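Section 4. Running the towel demo on an open day

I wrote this section after our August open day at Ulletcombe, when I ran the folding demo for most of an afternoon and learned which parts of my old notes were useless. If you've done sections 1 to 3, your arms are bolted down, homed and talking to the laptop. Everything below happens on the day itself, with people walking in.

4.1 Before the doors open

1. Turn on the controller first, then the arms. Wait for both status lines to say READY before you touch anything else.

2. Load the profile called Catley. It's the slow one. (The fast one is called Hoarau and it looks great on video, but please don't use it with kids leaning in!)

3. Check the speed cap on the main screen. It should read 70. If it says 100, you loaded Hoarau, so go back to step 2.

4. Run the empty-hand test 3 times. Both arms should go out, open, close and come home without a pause.

5. Put tape on the floor for the visitors' line. I use the bright yellow kind and I put it farther back than feels friendly.

CAUTION: Keep the stop button in your own hand or right next to it. Don't hand it to a helper and wander off to get coffee. I did this at Cultley and spent the whole coffee worrying.

4.2 Laying out the towels

Hand towels work best. Bath towels are too heavy for the stock fingers and tea towels slide around like crazy. Wash new ones a couple of times before you bring them, and skip the fabric softener.

1. Drop one towel in the middle of the table. Don't smooth it out, the software wants to find the edges by itself.

2. Keep your spares toward the back corner, folded or in a pile, whatever you like.

3. Press START and step back behind the tape with everybody else.
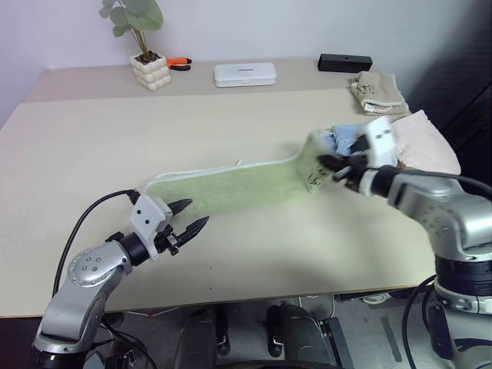 The first grab is where most of your questions from the crowd will come, so it's worth knowing how it goes. The arms don't have to close at the same moment. One side takes hold and lifts a little, and the other moves in to its own end with the fingers open. With the green towel you can see both halves of that: the right gripper has its end pinched up off the table, and the left one is hovering by the other end, still open. People will ask if it's stuck. Give it a slow count to 10 before you decide that it is, and talk while you count (I tell them about my own laundry pile, which gets a laugh every time).

NOTE: If the second arm opens and closes on nothing, let it. It gets two more tries on its own and then both arms go home.

4.3 When it goes wrong

It will, and visitors like this part more than the folding!

The towel gets dropped. Leave it where it fell if it's still on the table and press START again. If it went on the floor, press PAUSE, wait for the arms to settle, then pick it up.

One arm stops halfway. Look at the cable on that side before you blame the software. A cable that's too tight will make the wrist give up. Press PAUSE, loosen the loop by hand and press RESUME.

Both arms stop and the screen shows error 2000. That's the grip limit. Something thick got bunched up in the fingers. Press STOP, choose OPEN HANDS from the menu, and take the towel out yourself.

CAUTION: Never reach in while the screen says RUNNING, even if nothing has moved for a while. PAUSE first, every single time.

4.4 Letting visitors have a turn

I let people press START, and I let them toss the towel onto the table between runs. That's it. No steering the arms by hand, even if they say they do this for a living. One at a time at the table, arms parked and the screen on PAUSE, then everybody back behind the tape.

Swap to a fresh towel when the one you're using gets floppy. And write down how many folds you got through, I always forget to and then somebody asks.

4.5 Packing up

1. Press PARK and wait for both arms to come to rest.

2. Turn off the arms, then the controller.

3. Save the log to a stick before you close the laptop. It gets wiped at the next start.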